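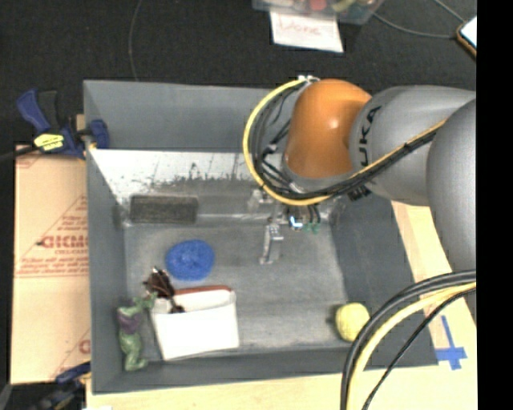

A robot arm over a gray bin, with a green toy figure, a blue round thing and a yellow ball on the floor.

Science for Kids > Machines > Can a Robot Tidy Up?

Can a robot clean your room? Not yet, but it can do some parts of the job.

Think how you pick up a ball. Your eyes find it, your hand opens, and your fingers know how hard to press. You learned this when you were very small. A robot must learn it also, and it needs many tries. One robot in the town of Hultlow made 2,000 tries with toys before its teachers were content.

A round ball can roll away. A soft thing changes its shape when it is squeezed. A flat block close to a wall leaves little place for a metal finger. For each of them the robot must choose a different way to grip.

In shops and warehouses, robots already move many boxes. A home is harder, for in a home things lie everywhere, and tomorrow they lie in other places.

Try it yourself: pick up 2 toys with kitchen tongs. Which one was more difficult?

Related pages
How Does a Robot See?
Why Is Folding a Shirt So Hard?
A Day at the Biscombe Warehouse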